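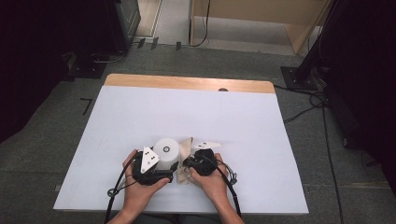
Paper is to go from the packing tables at Lindqvist, the mail-order homeware firm, and cloth is to take its place. The firm says every breakable it sends out from next March will travel in a square of reusable fabric, which the customer is then meant to post back. It calls the scheme Ivgate and has been talking it up to local shops for weeks. What it has shown so far is modest: a white-topped table, a crumpled beige cloth and a white cylinder standing on its end. The cloth looks much like any other bit of tan fabric. The claims made for it are rather bigger.

According to Lindqvist, the cloth protects as well as two sheets of packing paper, can be used ten times before it wears thin, and costs less over its life than the paper it replaces. Asked where the last of those came from, the firm pointed to its own sums. It has not published them. Nor has it said whether they include washing, return postage or the cloths that will never come back, and anyone who has ever lent out a tea towel will have a view on that last one.
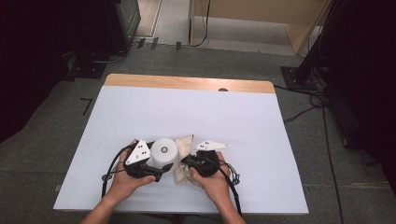
Ilari Manninen, who runs the scheme, said the idea was simple. "You put the item down, you bring the cloth round it, you tuck the ends under and it goes in the box," he said. "People learn it in a morning." He would not say how long a single parcel takes compared with paper, only that the gap was closing.

That gap matters. Paper comes off a roll flat and the same width every time. Cloth comes out of a bag in whatever shape it went in, and somebody has to find the corners and shake out the folds before any wrapping can start. On a short, round, smooth object it also has nothing much to hold on to. Manninen agreed that cups, canisters and the like were "the awkward end of the range". They are also a fair part of what Lindqvist sells.
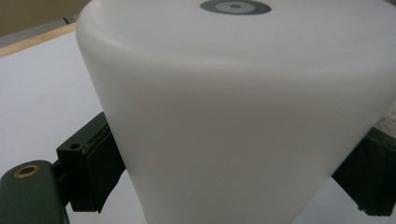
BRONDTHORPE, Nov 25, 2018 – Staff at the Lindqvist packing room were told this week that the change will go ahead on the date already given, although the small trial meant to settle the matter has not reported. The firm said it had sent out 69 parcels in cloth and that almost all had arrived undamaged. It did not say how many broke, or what was in them. A parcel of cushions would do well in anything.

Eight of the cloths had been returned when the figures were put together. Lindqvist says it is too early to read much into that, and it may be right, but the whole saving rests on customers sending them back. No deposit is planned. There is a prepaid envelope, and a line on the packing slip asking nicely.

Jarmo Tikkanen, who has packed glass and china for the rival firm Rultamberg for most of his working life, has seen this sort of thing before. Rultamberg tried cotton bags some years ago and dropped them the following winter. "The bags were lovely," he said. "We never saw them again." He does not think the fabric is the trouble. His worry is the tapered pieces, wide at the top and narrow below, where a wrap tends to slide down on the journey and leave the rim bare.

Manninen said the firm was aware of this and was looking at a tie or a band. Either would add to the cost and to the time, and neither appears in the scheme as it was first announced.

Packing paper can already go in the recycling in Brondthorpe, a point missing from the leaflet given to customers. Lindqvist said it would put out its full costs before the March start. It said the same thing in the summer.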